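Week 4 handout: Levers, and why your elbow is a bad bargain (and a brilliant one)

Course: Everyday Mechanics, evening group
Tutor: Hanneke Van Acker
Notes revised July 2020

Bring a ruler, a pencil and a bag of coins next time. We ran out of coins last session and the biscuits we used instead did not last.

1. The one rule

A lever is a stiff bar that turns about a fixed point, the pivot. Push on it somewhere and you get a turning effect, called the moment. The moment is the force multiplied by its distance from the pivot, measured at right angles to the force. When the moments on both sides match, the bar balances. I love this rule because it is so short and it covers so much: scissors, oars, door handles, the tab on a tin of tomatoes.

Try it with numbers. A child weighing 200 newtons sits two metres from the pivot of a seesaw. Her moment is 400 newton metres. Where does her 400 newton brother have to sit? One metre away, on the other side. Draw it before you believe me!

2. Three kinds of lever

First class: pivot in the middle. Seesaws, crowbars, scissors.

Second class: load in the middle. A wheelbarrow, or a nutcracker. Your effort is always further from the pivot than the load, so you always gain force.

Third class: effort in the middle. Tweezers, fishing rods, and your own forearm when you lift a cup. You lose force every time, and gain reach and speed.

People mix up the second and third classes constantly (I still stop and check). Ask which thing is in the middle and the rest follows.

3. The forearm

Your biceps joins the forearm very close to the elbow, a few centimetres from the pivot, while the cup sits right out in your hand. Say the muscle pulls at 4 cm and the cup is at 32 cm. The muscle must pull eight times as hard as the weight of the cup, before we even count the weight of the arm itself. Terrible! But when the muscle shortens by one centimetre, your hand travels eight. That is how a person can throw a ball or swat a fly.

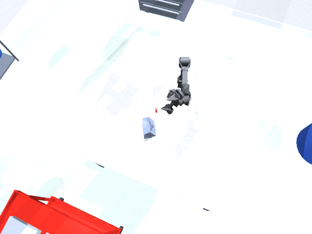 4. When the bar is tilted

The rule says "at right angles", and this is where marks get lost. Hold a bag with your forearm level and the full length counts. Raise the forearm by 45 degrees and the distance that matters shrinks to 0.71 of what it was. Let the arm hang straight down and the bag has hardly any turning effect at the elbow at all, although your fingers will still complain.

Kristof Hermans asked last February whether it matters which way we measure the angle. It does, so mark it on your sketch every time, even on the easy ones.

5. Problems to try at home

a) A gate handle is 90 cm from the hinge. You push with 30 newtons at right angles to the gate. Find the moment.

b) A wheelbarrow load of 322 newtons sits half a metre from the axle, and the handles are 1.4 metres from it. What lift do you need? Ignore the weight of the barrow.

c) Find a third class lever in your kitchen that is not a pair of tongs. Sketch it and mark the pivot, effort and load.

Answers to a and b: 27 newton metres; 115 newtons.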